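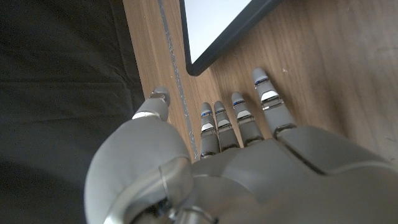
The district library at Mavavberg lends more than books. Its repair room, opened in a former reading annexe, is now used by residents of Rurnia and the surrounding villages who wish to mend household goods instead of replacing them. Visitors work at plain furniture, and the light brown wooden tabletop was chosen by the library over steel, as it is quieter and kinder to fragile items. Tools are issued at the counter against a library card and must be returned by the close of the session.

In its first full year the room received 1103 items. Of these, 666 were repaired on the same visit, and a further 74 were completed after a spare part had been ordered. Lamps and radios formed the largest group, followed by clothing, clocks and garden tools. The library publishes these figures each July, together with a list of the faults most often found. Loose wiring and worn switches have headed it so far.

The service is paid for from the general lending budget. A grant from the Kruger Fund covered the original benches and lighting, and the Polby adult college provides seven evening courses on basic mending, sewing and the safe testing of plugs. Places are free to cardholders, although a small charge is made for materials.

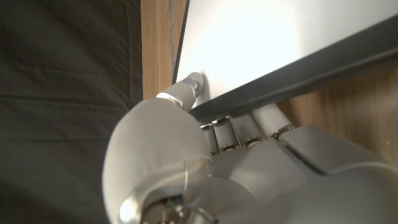

A white panel and a thumb pressed against it, Mavavberg.

Demand has raised questions of space. Larger furniture cannot be accepted at present, and the waiting list for sewing machines is some weeks long in winter. The library has asked the district to consider a second room in Rurnia, where the old post office stands vacant. A decision is expected in the spring, and opening hours at Mavavberg will remain as they are until then.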